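무대 의상과 소품의 가정 내 관리 요령

본 안내는 연극 및 낭독 공연에 참여하는 단원이 의상과 소품을 자택에서 보관·손질할 때 참고하도록 작성되었습니다. 극단 마테르(Mater) 의상실의 관리 기준을 바탕으로 하며, 대여 의상과 개인 의상에 모두 적용됩니다.

## 1. 공연 직후의 처리

- 의상은 귀가 즉시 가방에서 꺼내 어깨가 넓은 옷걸이에 겁니다. 접힌 상태로 하룻밤을 넘기지 않습니다.
- 땀이 밴 안감은 뒤집어 그늘에서 최소 3시간 통풍합니다. 직사광선은 염색 모직과 벨벳의 변색을 일으킵니다.
- 주머니를 모두 비웁니다. 쪽대본, 안전핀, 목캔디가 가장 자주 발견됩니다.
- 단추나 고리가 떨어진 경우 해당 부품을 봉투에 넣어 옷걸이에 묶어 둡니다.

세탁이 불가능한 겉옷의 겨드랑이와 등판은 증류수와 무색 보드카를 같은 비율로 섞어 가볍게 분무한 뒤 말립니다. 실크와 아세테이트에는 사용하지 마십시오. 처음 시도하는 원단이라면 시접 안쪽에 먼저 시험하고, 완전히 마른 다음 얼룩 여부를 확인합니다.

## 2. 분장 얼룩

파운데이션은 대개 유성입니다. 물부터 대면 얼룩이 번지므로 다음 순서를 지켜 주십시오.

1. 무딘 칼등이나 숟가락으로 덩어리를 걷어 냅니다.
2. 옥수수 전분을 두껍게 뿌리고 15분 이상 둡니다.
3. 전분을 털어 낸 뒤 주방용 중성세제를 한 방울 묻혀 바깥쪽에서 안쪽으로 두드립니다.
4. 찬물에 적신 흰 천으로 세제를 닦아 냅니다.

무대용 혈액은 제조사마다 성분이 다릅니다. 의상실에서 쓰는 플라메티(Plametti) 제품은 찬물과 세탁비누로 지우며, 더운물과 건조기는 금합니다. 흰 셔츠의 목깃은 공연 전에 땀받이 테이프를 붙여 두면 손질 시간이 크게 줄어듭니다.

## 3. 보관 장소

옷장은 외벽과 맞닿지 않은 쪽을 권장합니다. 외벽에 붙여야 한다면 벽과 가구 사이를 7센티미터 이상 띄우고, 문은 일주일에 한 번 열어 환기합니다. 비닐 커버는 습기를 가두므로 세탁소에서 찾아온 당일에 벗기고 면 커버로 교체합니다.

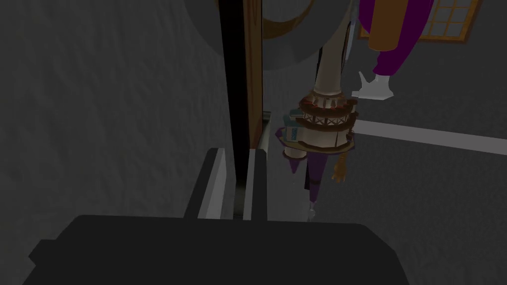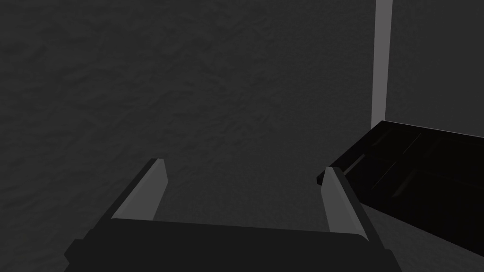 니트와 비즈 장식 의상은 걸지 않고 눕혀 보관합니다. 중성지를 말아 소매와 접히는 부분에 끼우고, 한 상자에 세 벌을 넘기지 않습니다. 상자 옆면에는 작품명, 배역, 치수를 적습니다. 뚜껑에 적으면 상자를 쌓았을 때 보이지 않습니다.

가죽 구두는 신발골을 넣어 둡니다. 신발골이 없으면 무지 종이를 뭉쳐 채우되, 신문지는 밝은 색 안감에 잉크가 묻으므로 피합니다. 춤 장면에 쓰는 구두의 밑창은 600방 사포로 가볍게 문지른 다음 마른 천으로 닦습니다. 사포질은 한 방향으로만 하고, 고무창에는 하지 않습니다.

## 4. 소품 손질

- **종이 소품(편지, 신문, 지도):** 공연마다 접는 소품은 접는 선 뒷면에 얇은 한지를 덧붙입니다. 풀은 밀가루풀을 묽게 쑤어 사용합니다.
- **안경:** 무대용 안경은 렌즈를 뺀 상태로 보관하며, 다리 나사를 매월 조입니다.
- **가발:** 빗질은 끝에서 시작하여 뿌리 쪽으로 올라갑니다. 가발대가 없을 때는 머리둘레에 맞는 유리병을 뒤집어 씁니다.
- **부채와 양산:** 완전히 말린 뒤 접습니다. 축에는 양초를 소량 문지릅니다.
- **금속 장신구:** 땀을 닦은 후 한 점씩 천에 싸서 보관합니다.

## 5. 수선 도구 상자

단원 각자가 다음 품목을 갖추도록 권합니다. 전체 비용은 최대 1,000단어짜리 영수증이 필요할 만큼 복잡하지 않으며, 대부분 동네 수예점에서 구할 수 있습니다.

- 검정, 흰색, 살색 실과 바늘
- 똑딱단추와 걸고리
- 작은 가위, 실뜯개
- 양면 의상 테이프
- 투명 매니큐어(스타킹 올 풀림 방지용)

바늘은 실을 꿴 상태로 펠트에 꽂아 두는 것이 좋습니다. 의상실장 안나치 셀레(Annatjie Cele)는 지퍼가 뻑뻑할 때 연필심을 이에 문지르는 방법을 권합니다. 밝은 색 의상에는 연필 대신 흰 양초를 씁니다.

## 6. 반납

대여 의상은 세탁하지 않은 상태로 반납하셔도 되나, 얼룩의 위치와 종류는 반드시 쪽지에 적어 주십시오. 수선한 부분이 있으면 함께 표시합니다. 11월에는 겨울 작품 준비로 접수가 몰리므로 반납 전에 소품 담당 라니아 벤무사(Rania Benmoussa)에게 연락하시기 바랍니다. 모자와 가발은 의상과 분리하여 별도 상자에 담습니다.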